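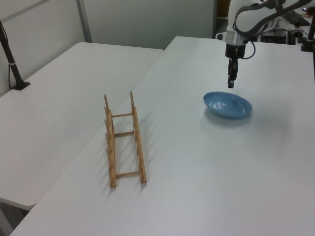

Según Dede Quaye, un escurreplatos de madera dura lo que uno tarda en dejarlo encharcado, y en su casa el primero acabó negro en octubre. Yo le doy la razón, así que en esta parte de la guía voy con calma.

Tiempo de lectura: 6 min

4. Colocar el escurreplatos y cargarlo

4.1 Ponlo a lo largo, con un extremo hacia ti (yo lo probé atravesado y acababa dando codazos a todo).

4.2 Pasa un paño seco por los travesaños y por las muescas, ¡que ahí se mete el polvo del embalaje!

4.3 Empieza por el fondo. Cada plato va de pie, entre dos clavijas, con el borde metido en la muesca.

4.4 Las fuentes ovaladas bajas, como la azul, las dejo al lado hasta el final; luego las apoyo por el lado largo.

Nota: con vajilla gruesa salto una muesca entre plato y plato.

Precaución: nada de lavavajillas ni de remojo. Cada 50 usos le doy aceite Hirura, muy poquito, y lo dejo secar toda la noche.

Contacto: Menaje Clollstead | © 2023 Clollstead | Volver arriba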